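The Bin Is Winning

Workbench notes, July 24, 2026

Seven weeks into the bin-sorting build and I have formed strong opinions about sheet metal. I didn't have any before. I had opinions about grout and about the zoning board, and I was happy.

For those just joining: I share a corner of the Koppel workshop with three other people and one robot arm, and the plan for the summer was to get the arm to pick odds and ends out of one side of a divided metal bin and drop them in the other side. That's the whole plan. It fits on an index card, and I have the index card, and it mocks me from over the bench.

The software half is called Grorach, a name Prasetyo came up with while he had a head cold. Grorach looks at the pile, picks a thing it likes, and sends the arm after it. What it likes, as of this week, is glare. The paint has been wearing off the divider and the floor of the bin is bare metal, so there are bright streaks down there that read to Grorach as long, thin, extremely desirable objects. On Tuesday night I watched it go for the same streak until I pulled the plug and ate a sandwich.
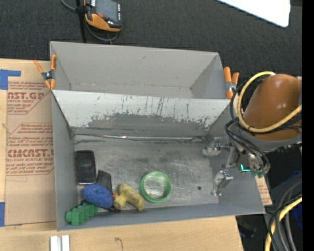

Kieran Bloxham

The clamps with the orange grips are on there because the bin used to creep. A nudge from the arm, a quarter inch to the left, another nudge, and by the end of an evening every coordinate in the file was a lie. Two clamps at $7 apiece fixed what I had spent a weekend trying to fix in code. I would like the weekend back.

The green ring is my nemesis. It's round, it has a thick rim, and you can see the floor of the bin reflected in it or through it or both, depending on who you ask — Grorach's position is that it's a hole. Dorothy thinks we should grab it by the rim, one finger inside and one out. She's probably right. She was right about the clamps too, and has mentioned it.

Everything else in the pile has its own personality. The blue speckled one is easy as long as it's on top, which it usually is. The dull yellow T-shaped thing gets picked up by the fat end and then swings. The green blocky piece likes corners, and corners are where the fingers don't fit, so there it stays, living its life.

I logged 283 attempts in the last batch. I'm not posting the success rate, but Corina saw it and offered me tea.

Next up is lighting. I want something softer over the bench, and I may try painting the floor of the bin a flat gray, though Phúc points out that we'd be scraping that paint off the gripper fingers by December. We've spent about $700 on this so far, and none of us wants to be the one who buys the second can of primer.

If you've gotten a camera to behave around shiny metal without repainting your whole life, the comments are open. Please don't suggest a magnet. We had a long meeting about the magnet.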